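Hunt Computer Mending: Your Questions

Do I need to book?
Yes. Turning up with a tower under your arm is brave, but we only have 7 benches.

What does it cost?
A flat £7 to look. Parts are extra, and Siiri will ring before spending your money.

Will you laugh at the dust?
Quietly, and after you've gone.

Is my old desktop worth saving?
Often. A fresh dab of thermal paste and more memory can buy it a few years.

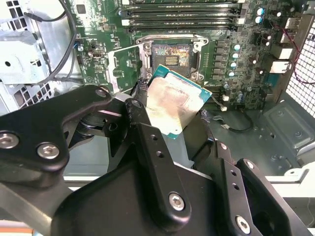
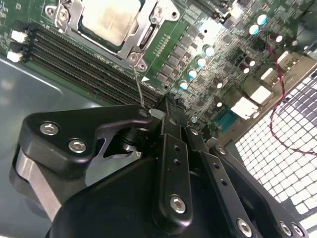
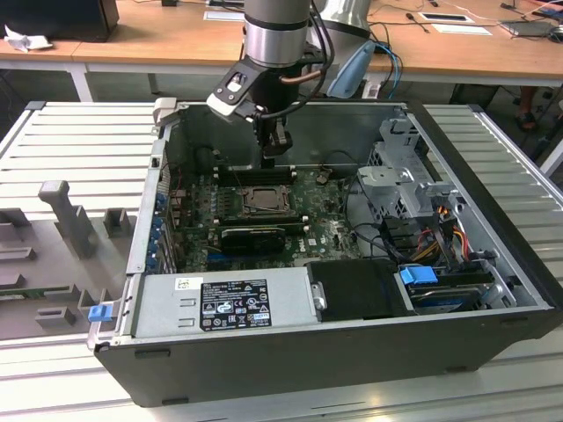
Laptops glued shut by their makers are another matter. Bring them anyway, but bring low hopes too.

Can you get my photos back?
If the drive still spins, probably. If it's been through the wash, ask Tarmo, who enjoys lost causes.

How long will it take?
Three days, or until March if you want a part from Dronier.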